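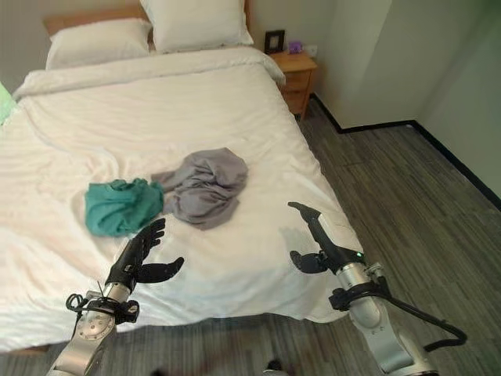

Huguette Charbonneau
Don't order a new hand yet! A hand that drops off the bus only in certain poses is a cable problem until you've proved otherwise. Unplug it, look at the connector, look at the first few inches behind the connector, and wiggle everything while it's powered and parked. Then come back and tell us what it did.

Lakmal Gazi
OK, thanks, that's the kind of answer I was hoping for. To repeat it in one place now that my first post got long: two Kideo arms, a Voseo hand on each, cloth handling over a bed. The left side has been fine for months. The right hand goes dead for a second or two, comes back, and by then the controller has thrown a fault and both arms stop where they are. It happens mostly when the forearm rolls inward to get the fingers under a pile. With the wrist straight I can run it for an hour and see nothing.

Left and right aren't cabled the same way, I should say. The left has the thin black cables looped around the side of the wrist. On the right I changed to one thick cable in August (power and data in a single jacket) and let it come off the wrist in a big loop over the side. I was pretty proud of that loop.

enikoracz
How thick is thick? And what's the bend radius at the tightest spot? I ask because I did the same swap on mine and the fat jacket does not want to follow the wrist at all. It stays put and the connector does the moving.

Lakmal Gazi
Haven't measured the bend. It's the stiffest cable I own, if that helps. It leaves the wrist heading down and away, then it makes one pretty sharp turn and comes back to the forearm. The turn moves around depending on the pose, so I figured it was taking care of itself.

enikoracz
A cable that turns sharply in one spot will keep choosing that spot. Mark it with a bit of tape, run it for an evening, and see if the tape is always on the outside of the corner. Mine was. When I slit the jacket there, one of the data pair was hanging on by a couple of strands.

Ebere Osagie
I'm going to disagree with everybody a little. I'd leave the loop alone and look at the hand. I've had two Voseo hands apart and the little board at the base sits on three screws, and on both of mine one screw had backed out. Board rocks, connector rocks with it, and you get precisely this: fine when straight, gone when rolled. The green light will stay on the whole time too, because that's only telling you there's power. People see green and think the hand is happy.

Huguette Charbonneau
Could be, sure. But it's ten minutes to swap a cable and most of an afternoon to open a hand, so I know which I'm doing first. Lakmal, do you have the old thin cables still?

Lakmal Gazi
I have them, they're in the Norora box with all the other stuff I can't throw away.

Ebere, when you say the light stays on, do you mean even while the hand is dropping out? I've never watched it. I'm always looking at the cloth.

Ebere Osagie
Yes, even then, on mine. I don't know if they changed it on the later boards. Watch the light through one dropout. If it blinks, you're losing power. If it holds, you're losing data only, and that cuts the hunt in half.

Huguette Charbonneau
That is a good test and I take back half of my grumbling.

Leokadia Gajewski
Jumping in from the boring end. What does your fault log call it? On the Kideo controller a missed reply from the tool and an undervoltage at the tool get different codes, and you can pull them without touching a screwdriver. Settings, then tool, then history. It keeps the last 30 entries and overwrites the oldest, so copy it out before you start wiggling things or you'll flush the interesting ones.

Lakmal Gazi
Well. I read this after I'd started wiggling things, haha. So the log is full of faults I made on purpose. They all say tool reply missed, for what that's worth. I'll clear it and start over tonight.

Lakmal Gazi
Back again, 29th March, with some results. I cleared the log, parked both arms over the bed with the hands near the surface, and left two crumpled pieces of cloth in front of them, the teal one and the grey one, same as I use for all the grasp checks. Then I ran the slow roll on the right wrist only. Back and forth, fingers open, never touching anything.

It dropped out on the third pass. Green light held steady. Every log entry was tool reply missed, no undervoltage at all. So, data only.

Then I held the thick cable by hand right behind the connector, just keeping it from twisting (E-stop in the other hand, please don't write to me), and ran the same roll until I got bored. Nothing. Let go of the cable, and it dropped out again within a minute.

Huguette Charbonneau
There you go! Strain relief. You were being the strain relief.

enikoracz
Same as mine then. I'd still slit the jacket at the sharp turn, or at least not trust that cable again. Holding it behind the connector takes load off both places, so you haven't told them apart yet.

Ebere Osagie
And you haven't ruled out the board either, sorry! Holding the cable also stops the connector from rocking, and a loose board would clear up just the same. I'm not saying it to be stubborn. OK, I'm saying it a little to be stubborn. Put the thin cables back on, and if it still drops with those, it's the hand.

Leokadia Gajewski
Agree with Ebere on the order. Swap first, change nothing else, same slow roll. If you fit a clamp and a new cable and tighten the board all in one evening you'll have a working arm and no idea what was wrong with it, and it'll be back in a month.

Lakmal Gazi
I hate that you're right. I had the clamp in my hand already.

Thin cables are on. I had to reroute them past the black unit on the wrist since that sticks out on the inner side on both arms and I don't want anything flopping across it. Looped them around the outside, mirror of the left arm. Slow roll ran all through dinner and after. Zero entries in the log.

Ebere Osagie
Fine, it's the cable. I'd still check those screws next time the shell's off.

Lakmal Gazi
Deal.

enikoracz
Before you bin the thick one, cut it open and tell us which end! I have a bet with myself.

Lakmal Gazi
Cut it open. You win your own bet, Enikő. Jacket looked perfect from outside, but at the turn one of the data conductors was down to a few strands and the shield was all crushed on the inside of the bend. Connector end looked like new. I'd been blaming the connector this whole time and cleaning it every weekend like an idiot.

Now the next question, and it's the one I should've asked in August. I went to the single cable for a reason. The thin ones snag. I'd be reaching down for an edge of the cloth and a loop would hook the thumb, and that thumb sticks out and curls up at the tip, it's basically a coat hook. How do you all keep thin cables close without making them tight?

Huguette Charbonneau
Spiral wrap, the soft kind, with one fixed point on the wrist and one on the forearm, and all of your slack between those two. Not one more inch than the full roll needs. Do the roll by hand with power off, both directions, all the way to the stops, and only then tighten anything.

enikoracz
I don't like spiral wrap near cloth. It catches threads. I use a fabric sleeve from Dewan, the braided one that closes with a strip down the side. Slides over a sheet without grabbing it. It does get fuzzy after a while and then it picks up lint, so you end up replacing it.

Huguette Charbonneau
I've run spiral wrap over towels for ages and never caught a thread! But I'm picking up towels with a gripper the size of a shoe, so maybe I'd never notice.

Leokadia Gajewski
Sleeve here too. Put the closing strip facing the arm, away from the bedding. And write the install day on it with a paint pen. I change mine every 1,000 cycles whether it looks worn or not, and the cables inside every third sleeve. People tell me that's too often. They may be right, but I haven't chased a dropout in a long time.

Ebere Osagie
It's too often.

Leokadia Gajewski
Ha. Noted.

Ebere Osagie
Seriously though, every unplug is wear on the connector too. I'd leave good cables in until the log shows a missed reply, then swap. You've got the history right there. One entry is your warning.

Leokadia Gajewski
If one entry only cost me a warning I'd do the same. Mine stops both arms and then I'm rehoming everything with a half-folded sheet in the fingers. Depends what a stop costs you, I guess.

Lakmal Gazi
For me a stop means walking over and pressing a button, so I'm closer to Ebere on this. Sleeve is ordered, length for both arms so they match for once. I'll put the fixed point on the silver part of the wrist, behind the hand, where there's room for a strap.

One last thing, does anybody run the slow roll as a regular check? I'm thinking 8 passes on each wrist before the first job, hands open, nothing in them. It would've caught this one.

Huguette Charbonneau
I do it with coffee. Go a little past the roll you use for real work, though, or you'll only be testing the part of the cable that's fine.

enikoracz
And do both wrists at the same time at least once. I had one arm's sleeve rubbing on the other and it never showed up when I tested them one by one.

Lakmal Gazi
Good call, adding that. Will post again when the sleeves are on.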